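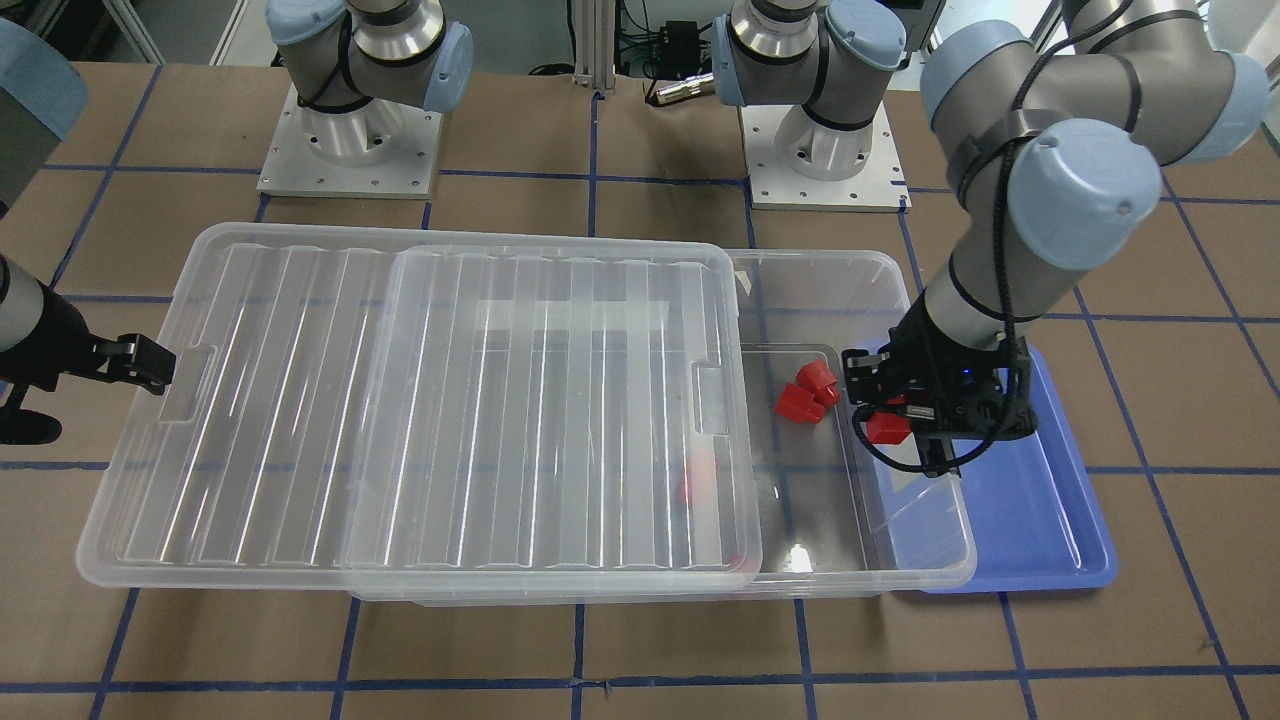

Storage > Boxes and tubs > Toys and small parts

Lid on clear storage box won't sit flat, any ideas?

I keep my son's red blocks in a clear plastic box, the low sort with a ridged lid and a handle notch at each end. Since we moved it to the playroom the lid only goes down on one end. If I press the left the right pops up, and the other way round. The box is a Modness, 14 litres, bought in June. It isn't overfilled, there's only a layer of blocks in the bottom. Do I need a new lid or can this one be put right?

Asked by Stusov, Jan 28, 2019

3 answers

Take everything out and put the empty box on a worktop. If it rocks, the box is twisted and a new lid won't help. If it sits flat, turn the lid upside down on the same surface and check that as well. A warped lid can often be flattened. Run it under hot tap water, up to 55 degrees, lay it flat with a tray and some heavy books on top and leave it overnight. Don't use the kettle, I ruined one that way.
When you put it back, line up both notches with the ends of the box before you press, then do the corners. If you start with it pushed over to one side the rim catches and you get what you describe.
Amell

just leave the lid off, they're only blocks

Check it's the right lid. We had two sizes that looked the same and the lids got swapped, took me ages to notice. Ours had a number moulded underneath, 251 on one and 1040 on the other.
Caruso

Related questions
Getting sticky label marks off clear plastic
Can you stack boxes with ridged lids?
Best way to sort small blocks by colour
Cracked corner on storage box, glue or bin?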